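April, 9:40. Srour hand kit on loan from Dendent, second session

Continued with the trial of the two hands. Duván Lozano changed the connector on the right side before I arrived, so the numbers from the first session should not be compared with the ones below. Firmware is the one delivered with the kit. I did not update it.

Calibration took 4 minutes per hand. The manual says 2. The thumb offset must still be typed by hand, and the menu for it is not easy to find (Settings, then Service, then Joint table).

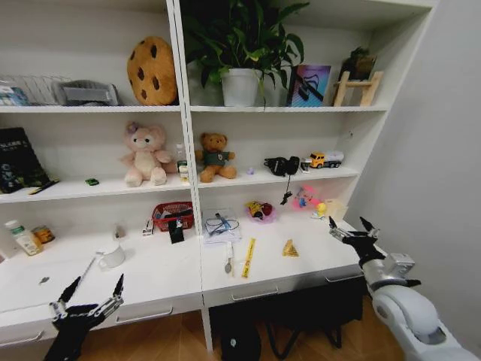 Both hands open at the desk and shelves, right hand over the right end of the desk.

The item list for grasping is still to be agreed with Omolara. I would like to keep the spoon and the ruler, as thin flat things are the weak point in the data sheet. The mug and the plush bears are less interesting for us.

Log file has 647 entries, the limit in the trial license is 600 per export, so I must export in two parts. Asked Dendent if the full license removes this. No answer yet.

To do: ask price of spare fingertips, check cable strain at the right wrist, send Asabe the joint table.

G. Akinola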